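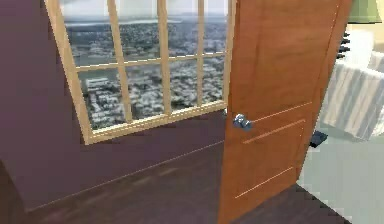

City view through the window, purple wall alongside

Reading time: 2 minutes

Lirkholm web serial: June progress report to the Flelden fund

Hello all,

I promised you something short this time, so I'll try! We've now got six episodes shot and two of those are fully edited, with sound. The other four are in rough cuts and I've watched them far too often, mostly at 11 at night with a bowl of cereal.

Casting first, as that was the big worry in my last report. Mei-kuen Lu has signed for the whole run. She'd only agreed to the opening episodes before, and I'd been quietly dreading having to send her character off to live with an aunt. She's playing the elder sister, Dora, and her argument with the landlord in episode four is the best thing we've got so far (I'm biased, I wrote it, but she changed half the lines and they're better for it). She also did a talent show as a teenager, so we get asked about the singing in every interview. There is no singing. There may be some singing in episode nine.

The part of the younger brother was recast, as you know. The new lad started in the second block and we went back and reshot his kitchen bits from episode one. That cost us a day and a half and took most of what was left in the contingency line. I've moved a bit across from travel to cover it, and the updated budget sheet is with your office.

Publicity is a mixed bag. We held a small preview and 400 people put their names down for tickets, far more than the hall would hold, so we ran it twice. Lovely evening, and the laughs came in the right places, apart from one at the funeral. On the other hand the online trailer has been slow. Evix are handling it for us and they've suggested cutting a shorter one built round the two sisters. I think they're right and I've said yes.

Pan, our streaming partner, still want 11 episodes and I still think the story can fill them. They've asked for the finished first block before they fix a release slot. We should be able to send it once the music is signed off – the composer has the last cue to redo, the one under the bus station goodbye.

What's left: five episodes to shoot, all scripted except the finale, which has an ending I don't like yet. I'd be glad of your thoughts on it if anyone fancies reading a draft. The second grant payment would be very welcome before we start the next block, and the claim form went in with the receipts.

More when we've wrapped episode eight.

Recent items
Lirkholm: recasting the brother
Notes from the double preview
How we spent the first grant payment
Meet Dora and her family

Contact the production office | © Lirkholm web serial | Back to top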